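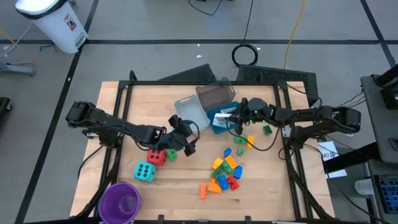
Luuk Declercq
Science writer for young readers
7 May 2020

How does a bottle get its shape?

Have you ever looked closely at the bottom of a plastic drink bottle? Go and grab one! Right in the middle there's a little round bump, like a belly button. That bump is a clue to how the bottle was made, and it's one of my favourite things to show people.

Every bottle starts out as something called a preform. A preform looks a lot like a test tube with a screw top. It's small enough to hide in your hand, and the walls are thick. The screwy bit at the top is already finished, so the lid would fit on it straight away. The rest has a lot of growing to do!

First, the preforms roll past a row of hot lamps. The plastic gets soft and stretchy, a bit like chewy toffee. The neck is kept cool, because nobody wants a wobbly screw top.

Next, each soft preform is clamped inside a metal mould. A mould is a hollow shape in two halves that shut together like a book. A thin rod pushes down inside the preform and stretches it long. Then – whoosh! – air rushes in and blows the plastic out like a balloon until it presses against the metal walls. Any ridges, swirls or letters carved in the mould show up on the bottle. The metal is cold, so the plastic sets hard almost at once, and the mould pops open.

I went to see this at the Trillano factory last June. The whole squeeze and blow took about 2 seconds, and the machine I watched had 20 moulds going around on a giant wheel. It was so loud we all wore earmuffs! A worker let me hold a preform, and I couldn't believe that such a stubby little tube would become a bottle as long as my forearm.

Now try being a bottle detective at home. Look for a thin line running up each side of an empty bottle. That's where the two halves of the mould met. Feel the neck, then gently squeeze the middle. Which part is thicker? Ask a grown-up if you can check the shampoo and the tomato sauce as well – some bottles are made a different way, and they have a straight line across the bottom instead of a belly button.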